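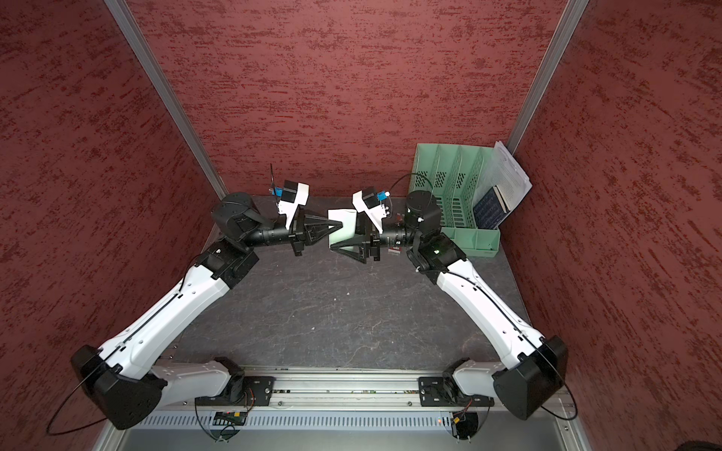
Is the 93 bus being scrapped?

The number is going but the bus is staying, and from November it will be called the 402.

That is the position of Stevico, which runs the route between Trorton market place and the village of Zodden, and it has put it in writing at every stop along the way. The notices went up a fortnight ago. They are laminated, fixed at eye level and perfectly clear, and they have caused more upset than the withdrawal of the Sunday service did, possibly because few people were ever on the Sunday service.

A petition asking for the old number back closed at noon this week with 1,128 signatures. Trorton town council will debate any petition with more than 1,000, so it will now debate this one, although it doesn't run the buses, pay for the buses or have any say over what is written on the front of them. The clerk's office confirmed that the debate would go ahead all the same and would come after the item on hanging baskets.

## What is changing

Very little. The 402 will leave the market place from the same stand, at the same times, and go the same way: up Priory Hill, past the baths, round three sides of the old creamery and out through the lanes to Zodden, where it turns in the pub car park by long-standing arrangement with the pub. Fares stay as they are. The buses stay as they are too, including the one with the heater that can't be turned off.

Stevico says the new number brings the route into line with the rest of its network. Its services beyond the county boundary all begin with a four, and the company would like those on this side to do the same. Under the scheme the first figure shows the area, the second shows the type of service and the third, according to the leaflet, is "for operational use". We asked what this meant and were told it was so that two buses didn't have the same number.

The company also pointed out that its ticket machines had been treating the 93 as the 402 since the spring. Anyone who has kept a ticket can check. A reader in Zodden had kept all of hers, and they do say 402, in small grey type under the fare, where it had gone unremarked for months.

## The case against

Objections to the change fall into several heaps. The largest comes from people who have always caught the 93 and expect to go on catching it. Many of them accept that they'll be able to do this, in the sense of getting on the same vehicle at the same kerb, but say it won't be the same. One signatory wrote only "My mother's bus". Another filled the comment box, continued in the margin, and attached a sheet on the subject of the creamery roundabout, which doesn't form part of the proposals.

Then there are the practical complaints. The number is painted on the gable end of the chip shop at the bottom of Priory Hill, beneath an arrow. It appears on the tea towel sold at the library. The Zodden quiz league has a team called the 93s, who have been quizzing under the name since long before most of their present members joined, and who are said to be divided. Renaming themselves the 402s has been discussed and didn't go well.

Most exposed is the Estrella, the café opposite the market place stand, which has served something called a 93 for as long as it has had a menu. A 93 is two eggs, beans, fried bread and a mug of tea, brought to the table within the wait for the bus. The café says it has no plans to serve a 402. It has had requests, all of them from the same table, and it has asked for them to stop.

A smaller group objects to 402 in particular. They'd have put up with a new number if it had been a decent one. Suggestions left on the petition include 94, 193 and "just Z", and a surprising amount of support gathered behind 39, on the grounds that the existing digits could be used again.

## The case for

There is one, though its supporters have been keeping their voices down. Visitors to Trorton have been known to confuse the 93 with the 93A, a school bus which belongs to a different firm, runs twice a day and goes nowhere near Zodden. Every summer a few walkers with map cases are delivered to the gates of the secondary school. Under the new arrangement this should happen less.

Some passengers have also said, when asked directly and away from the stop, that they don't mind. A man waiting for the 10.40 with a rolled-up rug told us he'd never known it had a number. He got on the one that was there.

And a few people with long memories have raised an awkward point, which is that the 93 wasn't always the 93. Before a previous operator tidied up its own network it was the 7, and before that it seems to have been known as the Zodden bus and had a board in the window saying so. Back numbers of this paper show that the arrival of the 93 was greeted with a letters page given over almost entirely to protest. One correspondent called it "a number without any connection to this district". Another predicted that it would never catch on, and signed himself Loyal To The Seven.

We reprinted that letter on our noticeboard last week. Someone has since written "quite right" on it in biro.

## What happens next

The council can't reverse the decision, but it can write a letter, and a draft is already going round. Early versions asked Stevico to keep the 93. The current one asks it to "reflect on the place of the 93 in the life of the town", and a paragraph has been added about the shelter at the baths, which leaks. The shelter belongs to the council, so this paragraph may come out again.

Stevico has offered what it calls a transition period. For the first month the blind on the front of each bus will read "402 formerly 93", provided it fits. A trial was carried out at the depot and it doesn't quite, so the display will scroll, showing one half and then the other. Drivers have asked what they should do if somebody puts out a hand for one half and not the other. They have been told to stop.

The company has also said that it will give away one of the old metal stop flags, with the number on both sides, to a good home in the area. It had imagined a museum. So far it has heard from the chip shop, the library, both factions of the quiz team and the Estrella, which would like it for the wall above the till and has offered breakfast in exchange. The pub at Zodden put in for it too, mentioning the car park.

The flag is at present in a cupboard at the depot. Stevico has declined to say which cupboard.

The new timetable booklet can be picked up from the library, the post office and the driver. Passengers are advised to take the second printing, with the green cover. In the first, which had a blue one, the route was shown correctly as the 402 on the map and in the index, and as the 420 at the top of every page of times. The 420 is a perfectly good bus, Stevico says, but it goes to the coast and you'd have to start from somewhere else.

The council debate begins at 7pm in the upstairs room at the town hall, and members of the public may attend. It is expected to finish after the last bus to Zodden has gone.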